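Fourie 69 Utility Rope - Zutura Outdoor & Shop Supply

Home / Rope & Cord / Braided / Fourie 69

Fourie 69 Utility Rope, Beige Fleck
Sold by the foot or by the spool
Item no. 621
In stock, ships from Jesovwood

Price and shipping shown at checkout. Cut lengths are final sale, see below.

Overview

General purpose braided rope. Camp, garage, barn, boat cover, kids' swing tie-backs, hauling brush. Beige with dark and orange flecks so you can find it in leaves but it doesn't scream at you from across the yard. Soft in the hand right out of the bag, no break-in needed.

This replaces the old Fondetano line we carried. Same diameter, same feel more or less, tighter braid. If you have Fondetano left on your spool and need to match it, color is close but not the same. Order a foot first and compare.

Not a climbing rope. Not for lifting people, not for overhead loads, not for towing a vehicle. We get asked every week. Answer is still no.

Specs

Construction: braided cover over a twisted core
Cover: polyester
Core: polyester
Color: beige, dark fleck, orange fleck
Spool length: 900 feet
Minimum cut: 6 feet (one foot samples by request, one per customer)
Floats: no
Stretch: low
UV treated: yes
Splice: possible with a fid, not easy
Made for: tie-down, guy lines, lashing, general shop use

What it's good at

Holds a knot. Main thing people like about it. A bowline stays put and still comes undone after it has been loaded, even wet. Clove hitch on a smooth pole is fine, add a half hitch if the pole is painted or greasy. Taut-line hitch grips well on the guy lines, better than the shiny stuff.

Runs OK through a small pulley. Not silent. Use a pulley with some room in the groove, if the rope rubs the cheeks it'll fuzz.

Handles well with gloves. Handles well cold. Gets a little stiff below freezing when it's soaked but loosens up once you work it.
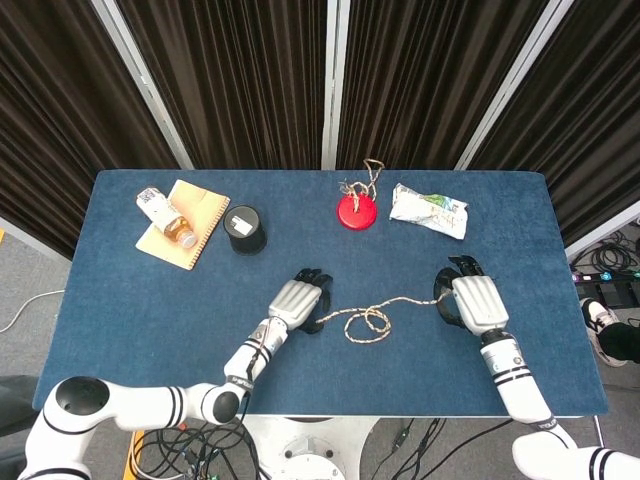 Cutting and finishing ends

Tape first, cut through the middle of the tape, then melt. Regular masking tape is OK, electrical tape makes a mess when you heat it. Sharp knife or a hot knife. Scissors will chew it.

Melt both core and cover together so they fuse. Roll the end on a damp board while it's soft, never on your fingers. Melted polyester sticks to skin and keeps burning you. Do it outside or by an open door.

If you dont want a hard melted end, whip it. Waxed thread, wrap it at least as long as the rope is thick, longer is better. Whipping lasts longer than a melt on rope that gets dragged a lot.

We tape and heat seal every cut length before it ships. Full spools come with the outside end sealed only.

How much to order

Order long. Knots eat rope. A bowline takes more than you think and a trucker's hitch takes a lot more. For guy lines, measure from the tie point to the stake and add half again. For a ridge line, measure tree to tree, add enough to go around both trunks twice plus tails.

For a woodpile tarp, one long piece zigzagged through the grommets is less trouble than a bunch of short ones. Easier to tighten back up in spring too.

Cuts are measured relaxed, not pulled tight. Every cut is a single piece, we do not join ends to make up a length. If the spool runs short we start a new one.

Care

Rinse in plain water if it's been in salt or mud. For a real wash, put it in a mesh bag, cold water, mild soap, no bleach, no softener. Hang loose in the shade. Skip the dryer.

Store it dry. Off the floor if the floor is concrete. Keep it away from battery acid, solvents, and the shelf where the drain cleaner lives.

Coil it loose or figure-eight it into a bucket. Wrapping around hand and elbow puts a twist in every loop and you'll be fighting it next time. Full spools: pull from the side with the spool on a rod so it can turn. Don't flip it off the end.

When to retire it

Flat spots. Hard spots. Cover slid down and bunched up. Core showing. Glazed or shiny patches, those are heat damage from rubbing. Any cut more than a few strands deep. Cut the bad part out and use what's left for short jobs, or toss it.

Color fade alone is not a problem. The orange fades before the rest.

Questions we get

Can I use it for a clothesline?
Yes. Re-tension after the first heavy load.

Dog leash?
People do. Chewers will go through it. No warranty on that.

Hammock?
No. See above, not for people.

Does the fleck tell me which side is up or mark the middle?
No, just color. Mark your own middle with whipping thread or a rope marker.

Is there a thinner one?
Not in this color yet. We hoped to have it by October and it slipped. Sign up for the stock email on the thin cord page.

Can you put a eye splice in it?
Sewn eyes on full spool orders only, and only at the ends. Call first.

Shipping and returns

Cut lengths ship in a flat bag - no spool. Full spools ship boxed and they're heavy, somebody needs to be there to take it. No PO boxes on spools.

Cut rope can't come back unless we cut it wrong. If we did, send a photo of the piece next to a tape measure and we'll recut it. Unopened spools can come back in the original box, buyer pays the return freight.

Goes with this

Zutura waxed whipping thread, tan or black
Fid set for braided rope
Line tighteners, aluminum
Small swivel pulley, wide groove
Mesh wash bag, large

Page updated February 7, 2023. Specs can change when the mill changes yarn, check the tag on your spool.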